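Skoltport Technical Institute
Robot Learning Practice, Unit 6
Handout: When the demonstration data goes bad
Revised 2 Aug 2025

Read this before the lab. Bring your own copy of the Unit 5 calibration sheet, as we will be comparing numbers against it.

6.1 What this unit covers

In Unit 5 you recorded demonstrations with the hand-held grippers and turned them into trajectories. Everything worked, or near enough. This unit deals with a case where it didn't. The case comes from the Cumosville site in April, where a set of 457 demonstrations of a simple cloth-handling task was recorded, processed and used for training before anyone noticed that a large part of it was wrong. The arm that ran the resulting policy drove its left gripper into the table top on the third trial. No person was inside the guarded area and no one was hurt. The gripper finger was torn at the base and the wrist joint went into protective stop.

The fault itself was small. Most of this handout is about how it got through four separate checks.

6.2 How the pose of the gripper is worked out

Each hand-held gripper carries its own camera, which looks forward past the fingers. The position of the gripper over time can be estimated from that camera's own view (visual-inertial tracking), from an outside camera that sees a marker fixed to the gripper, or from both. Cumosville used both. The marker gave the absolute position at the start of each demonstration and at regular points during it, and the on-board tracking filled in between.
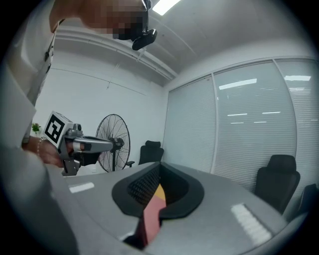
Marker tracking depends on three things: the printed size of the marker, the fixed offset between the marker and the fingertips, and the identity of the marker. If any of them is wrong in the configuration file, the software will still produce a smooth and believable track. It has no way to know. The white cube on the back of the tool sits just above the hand, a good distance from where the work is done, so an error of a few degrees in the cube's assumed angle becomes a large error at the fingertip. You worked this out on paper in Unit 5, question 3. Go back to it if the lever-arm idea isn't clear.

The offset is stored as a single rigid transform for each tool. It is measured once, on the jig, and is valid only as long as the cube hasn't moved on its mount.

6.3 What happened

The sequence below is taken from the Cumosville lab log and the incident form.

Day 1. Both grippers calibrated on the jig. Offsets saved. First block of demonstrations recorded with no faults logged.

Day 2. The left gripper was knocked off a bench during setup. The operator inspected the fingers, opened and closed them, found them working and carried on. The entry in the log reads "dropped L, fingers ok". The cube mount was not checked. Two of the four mount screws had backed out enough to let the cube turn by a few degrees and settle there.

Day 3. Recording continued. The software update that night changed the default tracking tolerance from 1000 to 2000 in the vendor's internal units, which doubled the disagreement allowed between the marker track and the on-board track before a warning was raised.

Day 5. Recording complete. Batch processing run with no warnings.

Day 8. Training finished. Simulated replay looked acceptable. First hardware trial approved.

Day 9. Trials one and two ended with the cloth missed. On trial three the left gripper went below the table surface height and hit the table at approach speed.

Under the original tolerance, nearly every demonstration after the drop would have been flagged. The tolerance change didn't cause the fault, but it removed the one automatic check that would have caught it.

6.4 The four checks that didn't catch it

a) Inspection after the drop. The operator checked what they could see was delicate. The procedure at the time said "inspect gripper for damage" and nothing more. A careful person following that line would look at the fingers.

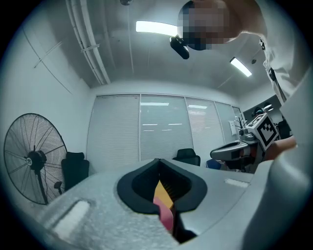
Figure 6.2. V-shaped opening in the gripper body in the foreground, second gripper with its marker cube behind.

Compare the two parts in Figure 6.2. The fingers are what you use, so they get your attention. The cube is a passive block that nobody touches during the task, and a turn of a few degrees is not something you will pick up by eye at arm's length. It has to be measured on the jig.

b) The batch processing report. The report lists warnings only. A report with no warnings and a report where the warnings have been turned down look exactly the same. The new tolerance value was printed in the header of the file, on a line that had held the old value for the previous two releases.

c) Simulated replay. The replay was viewed from one angle, looking down. The error in the left gripper was mostly in height. From overhead, a gripper at table height and a gripper 10 mm below it are hard to tell apart. The replay had no collision object for the table, so nothing stopped or changed colour when the fingertip passed through it.

d) The first hardware trials. Both early misses were put down to the policy needing more data. The arm stopped short of contact on both occasions, and the trial sheet had a box for "success" and a box for "fail" with no room for how it failed. Had the operator written down the fingertip height at the moment of grasp, the pattern would have been plain after the second trial.

6.5 Bimanual data is harder to check

The right gripper's data was sound throughout. In a two-handed task this makes matters worse, as half of each demonstration agrees with everything else and the averaged error figures come out looking respectable. The Cumosville report gave one combined tracking figure for both hands. Split by hand, the left was well outside its usual spread and the right was well inside it. 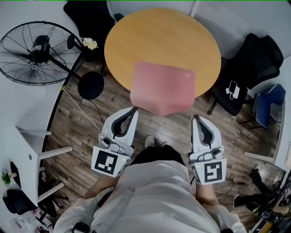
Always report left and right on their own lines. Also report the distance between the two fingertips at a moment when you know what it should be. The easiest way is to begin every block of demonstrations by touching the fingertips together and holding them still for a slow count of five. If the two tracks don't meet, stop recording. The Adwood toolkit will compute this for you if you label the segment "touch" when you record it. The older Ngui scripts won't, and you will need to pull the frames out yourself.

A touch at the start tells you nothing about a knock that happens halfway through. Do it at the end of the block as well.

6.6 The collision itself

Students often ask why the arm didn't stop before it hit. The force limit was set for the task, and the task involves pressing lightly on a surface through soft cloth. The limit tripped correctly, but by then the finger had already been loaded sideways. A force limit reacts to contact. It can't prevent it.

What should have been in place was a floor on the commanded height: a plane a few millimetres above the measured table surface, below which no fingertip command is accepted whatever the policy asks for. This belongs in the controller. It must not be part of the learned policy and must not be read from the same configuration file as the tracking offsets, or a single mistake can defeat both.

Where the task really does need contact with the table, lower the plane for that task only, reduce the approach speed, and record the change on the trial sheet.

6.7 Changes made afterwards

The procedure now in force at Cumosville, and in our own lab, is as follows.

After any drop or knock, however light, the tool is tagged out and goes back on the jig. This takes about a quarter of an hour. The mount screws are checked with the torque driver and paint-marked across the head so that movement shows.

The software version and tolerance are written by hand on the block sheet at the start of each block.

Replay is viewed from above and from the side, with the table modelled as a solid object.

The trial sheet now asks for fingertip height at grasp, separately for each hand, and has three lines for notes.

A missed grasp on hardware is treated as a possible measurement fault until the touch check has been repeated. No further trials are run before then.

All demonstrations recorded after the drop were withdrawn. There was some discussion about correcting them by applying the re-measured offset to the old recordings. This was rejected. The cube may have kept creeping through the following days, and there was no way to say which offset applied to which block.

6.8 For the lab

Work in pairs. You will be given a folder of 10 demonstrations. Some were recorded with the cube turned on its mount and some with the wrong marker size in the configuration. The rest are clean.

Before you open the processing software, look through the raw video from both grippers and write down anything you think is worth checking. Then process the folder with the tolerance at its original setting and again with the new one. Keep both reports.

Plot fingertip height against time for each hand. Mark the touch segments. Sort the demonstrations into usable and not usable, and give the evidence for each. "Looks wrong" will not be marked as evidence.

Hand in one page per pair along with the two reports and your plots. Late work follows the usual rule in the unit outline.

6.9 Reading

Unit 5 notes, sections 5.3 and 5.4 (rigid transforms and lever arms)
Lab safety manual, the pages on guarded areas and protective stops
Cumosville incident form, in the unit folder, with the fault log attached

Unit 7 picks up with time synchronisation between the left and right recordings. Leave the grippers on the charging shelf when you finish, with the cube covers on.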